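Workshop notebook - dye bench
Sunday, started 9.40 am

Third go at the wash-fastness question. Adelino Baptista swears by the vinegar rinse for setting colour in bought clothes, and he has now told enough of our evening class that I have to either back it up or ask him to stop. I don't believe it. I'd like to be shown wrong on cloth and not by another story about somebody's grandmother.

Clothes again, then, as well as test strips. Strips behave too nicely.

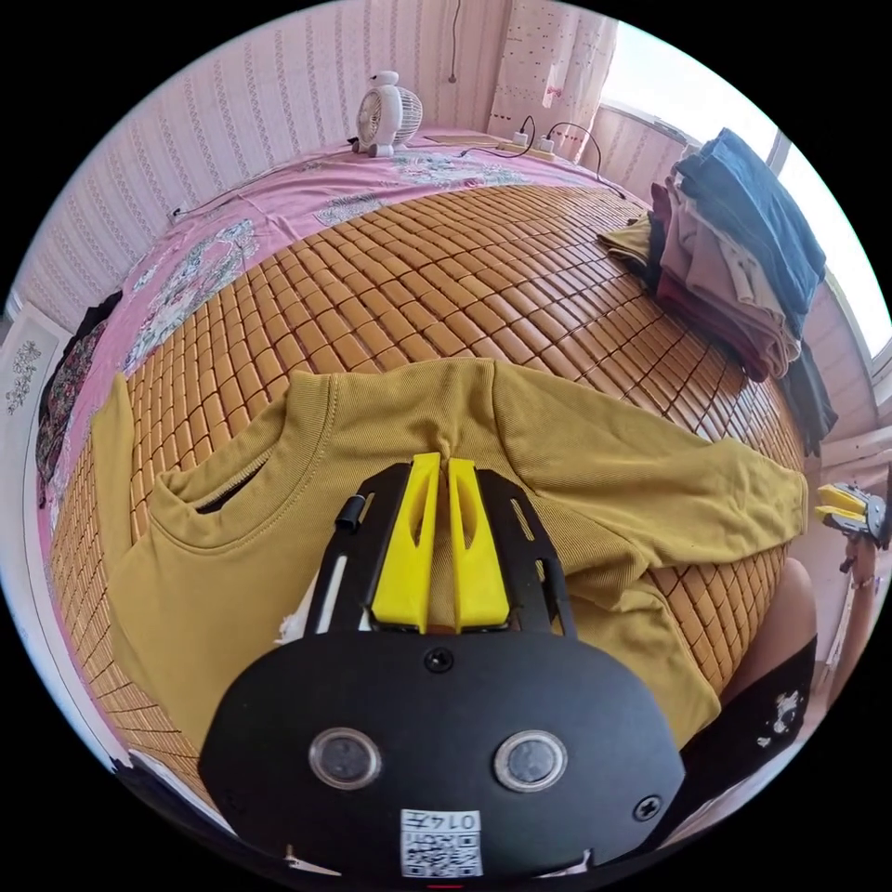
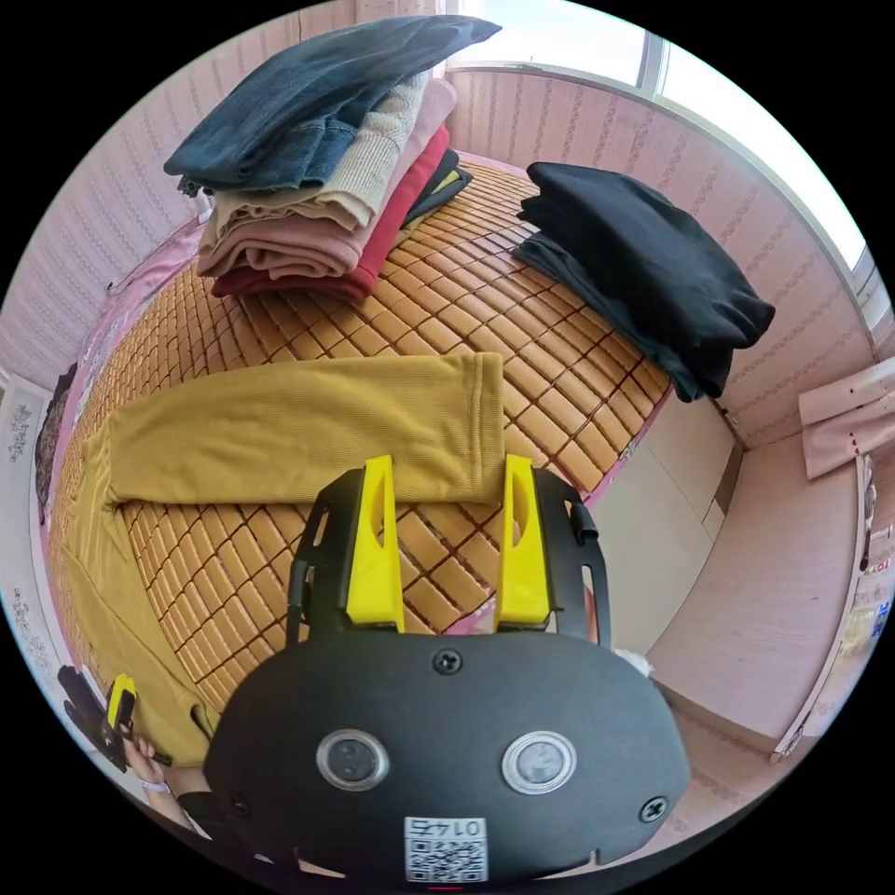 What I'm arguing with, so I have it in one place. The Momden leaflet says a cup of white vinegar in the first rinse "locks" the dye. It doesn't say which dye, which fibre, how big the cup is or how hot the water should be. Acid does help acid dyes go onto wool and nylon, in the dyepot, with heat. That is a different job from pouring it over a cotton garment that was dyed and finished in a factory before anyone here owned it. Most cotton is done with reactives or directs, and neither one cares much about a splash of vinegar in cold water. Indigo even less. It sits on the outside of the yarn and rubs off, and you could pickle it for a week.

Salt is the other one people bring up. Same complaint. Salt pushes dye towards cotton while there's dye in the bath. Afterwards it's just salty water.

Set-up today
Cotton strips dyed in the Jasdale red, all from the one bath, code 211. Left to hang since the last entry. Each strip stitched to a piece of plain white cotton so any bleed has somewhere to show. Two jars per treatment:
- plain cold water
- cold water and vinegar
- cold water and salt
- the Ibarra fixative, mixed as the packet says

Every jar made up to 1,000 mL. Thirty minutes, lids on, turned over by hand whenever I remembered (not often enough, must set a timer next time). Then a warm wash with the ordinary liquid, separate jars, and dried flat out of the sun.

11.15 am
First look at the rinse water. Plain: pink. Vinegar: pink, maybe a shade lighter. Salt: paler than both, which I expected, and which is exactly how this myth stays alive. People look at the water, see less colour in it and decide the dye is fixed. All it means is that the loose dye is still in the cloth waiting for the next wash.

Fixative: water close to clear.

1.30 pm
After the warm wash. Salt jars now the darkest of the lot. Plain and vinegar I can't tell apart. Shuffled the white pieces with the labels face down and tried to sort them by eye at the window, and got the plain and vinegar ones mixed up. The fixative pieces I could pick straight away, only a faint blush along the stitching.

Not getting carried away about the fixative either. The packet claims it "lasts the life of the garment", and I've given it one wash. It also left the strips feeling slightly stiff, and the red has gone a bit towards brown. If you'd paid for a clear red you'd be annoyed. Prukotano sell what I suspect is the same stuff in a nicer bottle at a good deal more money, but I can't prove that from the label.

Problems with my own work, before Adelino finds them:
- Two jars each is thin. One bad lid and I'm comparing nothing with nothing.
- All one dye, all one cotton. Says nothing about wool, and wool is where he'd have the best case.
- The tap water here is hard and I didn't test whether that matters. It might well matter more than anything I put in the jars.
- I knew what answer I wanted. Labels face down only helps a little when the fixative strips feel different in the hand.

Whoever has the bench next: please leave the line of white pieces by the window where they are. I want to see them again in evening light. The vinegar goes back under the sink, and the salt is kitchen salt, so it can go back to the kitchen.

To do
Repeat with a blue and with something on wool. Rub test on the dry strips with a white hanky, ten strokes each, same hand. Wash the fixative strips again, and again after that, until they bleed or I get bored. Ask Adelino how much vinegar is in his cup.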